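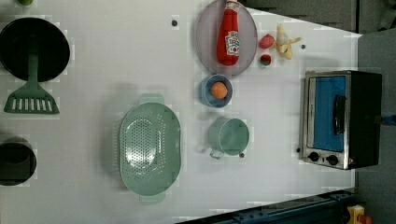 The kitchen table at our Clodcombe lab: plate, ketchup, colander, toaster oven.

Home | Projects | Join a study | People

Hi! I'm Lotte Verschueren, and I'm looking for people to help with our Storkotwood study this June. We want to know if a robot arm picks up kitchen chores better when the people teaching it have never taught one before.
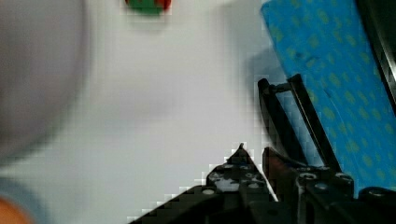

So far we have 521 teaching runs, all from lab folks, and we all move the arm pretty much the same way. I'd love some fresh habits in there! You'd come in for two sessions of roughly 3 hours each – with breaks, snacks and plenty of time to get a feel for the controls.

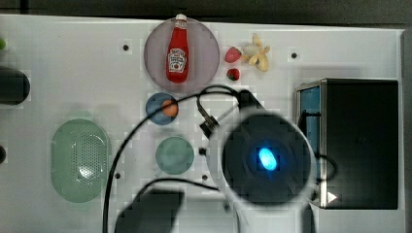 No tech background needed, really none. You should be 18 or over and okay with us keeping a record of how you steer. Afterward we train one model on your runs and one on ours, then compare them on the same chores. Xuân Sầm tried out the first session and wrote to me later: I was clumsy for the first few tries, then I forgot the time completely. 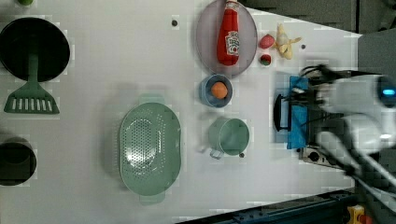 My advice is to go slower than you think you should, adds Abubakar, and ask for a redo whenever you want one. To sign up, send me a note with the times of day that suit you – mornings fill up first.

Related
Pustitz study: first results
Teaching by hand or by remote?
Join our mailing list

Contact: Lotte Verschueren, Clodcombe | Back to top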